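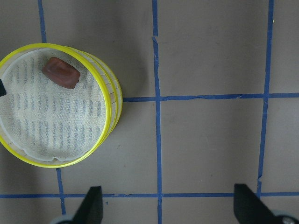 Yellow rim, white mesh.

Shoaib Marwat had driven for Furnine for eight seasons and had never once won at Rarska. He had been second there twice. The year the gearbox went he had been leading with two laps left, and people in the town still brought it up when he bought bread.

The circuit ran along the lake, through the timber yards and back up the hill. There were 30 laps and one good place to pass, at the bottom of the hill, where the road opened out before the bridge. Everyone knew about it, so everyone defended it.

He qualified fourth. Baranauskienė was on pole in the Skular, as she had been at every race since June.

"She's quick through the yards," his engineer said on the radio.

"I know she's quick through the yards."

"I'm only saying."

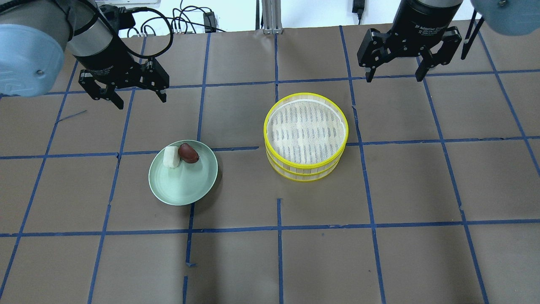

By lap 15 he was second. One car had gone off at the chicane and the other had stopped early for tyres, a bad guess about the rain. Baranauskienė was nearly four seconds up the road. Marwat did not push. He kept the revs down on the hill and let the car roll into the slow corners, and he looked at the sky over the lake, which was the colour of a saucepan.

The rain came on lap 22. It was light at first, only at the bridge end. The Skular went in for wets straight away. Marwat stayed out.

"Box now," said the engineer.

"One more."

"Shoaib, the whole lake end is wet."

"The hill's dry. One more."

He did three more. On the second of them he slid at the bridge and touched the barrier with the left rear, and felt it all the way up the seat. The car still steered. When he finally came in, the crew had the tyres ready and did not say anything to him, and he went back out just ahead of the Skular with cold rubber and five laps to go.
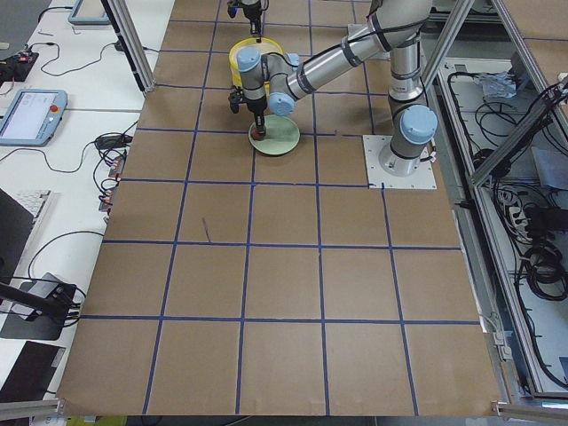

Page 8

She caught him on the hill. He could see her in both mirrors, first one and then the other. At the bottom he went to the inside early and braked where he had braked all afternoon. She went round the outside, on the wet paint, and for a moment they were level.

Then she was in front, and that was how it finished.

Afterwards she came over with her helmet under her arm and looked at his left rear wheel.

"How long was it like that?"

"Since the bridge," he said. "Seven laps, eight."

She crouched and pushed at it with her glove. It moved more than it should have.

"You should have stopped," she said.

"Probably."

He went to find some dry socks.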